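Emptying, Cleaning and Repacking a Molded Plastic Tool Case
Korker Workshop Guides / Hand Tools / Storage
Revised July 2026

These instructions cover small carrying cases in molded plastic with a hinged lid and two front latches. They do not cover steel boxes, roll cabinets or cases with cut foam inserts. Foam is handled separately in the Pimine insert guide.

What you need

A flat work surface, longer than the case is wide with the lid open
A soft brush, one inch or so across
Two cotton cloths
200 ml of warm water with a few drops of dish soap
Dry silicone spray (the guide was written with Lacerda 131, but any plastic-safe dry type will do)
A strip of masking tape and a pen

Step 1. Position the case

Set the case down with clear surface on the side where the tools will go. Release both latches before lifting the lid. If one latch is stiff, hold the lid down over it with the other hand and work the latch open. Do not lever it with a screwdriver.

Raise the lid until it stands upright by itself. Most molded hinges have a stop a little past vertical. Let go slowly the first time and check that the lid stays up and that the body does not tip toward the hinge side. A case with a deep lid and a light load can go over backward.

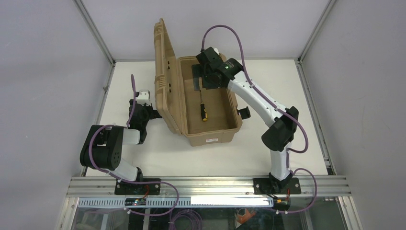 One comment on the June version of this page objected to the upright lid: on an older case the hinge pins had worn, the lid dropped without warning, and it would be safer to prop it or lay it flat. That is correct for worn hinges. Test by rocking the lid gently from side to side. If it shifts at the hinge line, open it all the way down if the hinge allows, or prop it with a block.

Step 2. Take everything out

Remove the tools one at a time, largest first. Lay them beside the case in the order they come out, all pointing the same way. Loose bits and fasteners go in a cup.

Check each tool as you put it down. On a screwdriver, look at:

the tip, for rounded or chipped edges. A worn Phillips tip rides up out of the screw under load.
the shaft, for bends. Roll it on the surface and watch the tip.
the joint where the shaft enters the handle, for play
the grip, for splits and for oil

Mark anything doubtful with masking tape. Decide about it later, when the case is clean. A tool with a loose shaft does not go back in. 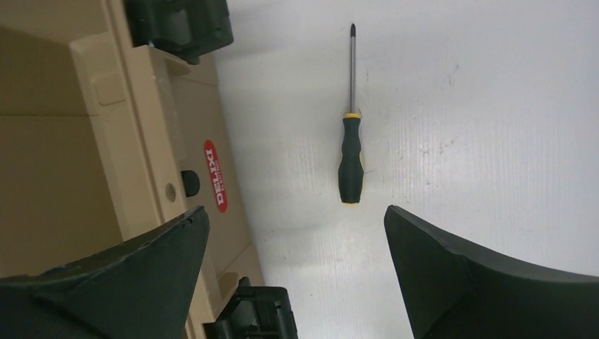

Dana Whitcomb
Technical editor, Korker Workshop Guides

Rubberized grips should be wiped with soap and water only. Solvents soften many of them, and the grip then picks up grit from the bottom of the case. Wipe from the collar toward the end cap and dry with the second cloth. Metal shafts can be wiped with a trace of light oil, then wiped again until the cloth comes away nearly clean.

Step 3. Brush out the body

Turn the case over and tap the underside to loosen debris. Set it back down and brush the corners first. Rounded corners clean easily; the narrow channels in a ribbed lid do not, and metal filings collect there. Use the edge of the brush and work toward the hinge, then out over the side.

Do not use compressed air indoors. Filings travel further than expected and end up in the latches.

Step 4. Wash

Dampen one cloth in the soapy water and wring it out. Wipe the floor, the walls and the inside of the lid. Keep water off printed labels – the adhesive lifts at the corners first. If a label carries a part or lot number you need, write the number down before you start.

Old oil stains in light plastic can be reduced but seldom removed. Repeat the wash two times and then leave them. Abrasive pads leave scratches that hold dirt, and the stain looks worse within a few weeks.

Dry with the second cloth and leave the case open for six hours. Stand the open body away from direct sun and heaters.

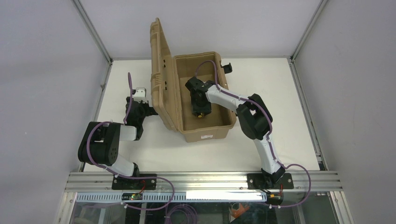

During that time do the latches. Brush out the pivot and the catch, put a short burst of silicone spray on the cloth, and wipe it onto the moving faces. Spraying directly into the latch puts lubricant on the case wall, where it attracts dust. Work each latch open and shut until the movement is even. A latch that still binds is usually out of line with its catch, and a replacement is quicker than a repair. The Ider replacement set has pins in two lengths, so measure the old pin before ordering.

Wipe the hinge line in the same way. Plain bearing surfaces in plastic need very little.

Step 5. Repack

Heavy tools go flat on the floor of the case, on the side nearest the handle. Long tools go along the length of the body. Put screwdrivers in alternate directions if space is short, handle to tip, with no tip resting against a grip.

Close the lid without latching it. It should meet the rim on all sides under its own weight. If it stands up at one corner, something underneath is too tall; move it. Forcing the latches bends the rim in time and the lid will not seat properly afterward.

Latch both sides, lift the case by the handle and tilt it once each way. A dull shift is acceptable. A sharp rattle means a tool is loose against the wall and needs a folded cloth beside it.

Related: Replacing latch pins. Removing rust from screwdriver shafts. Pimine insert guide.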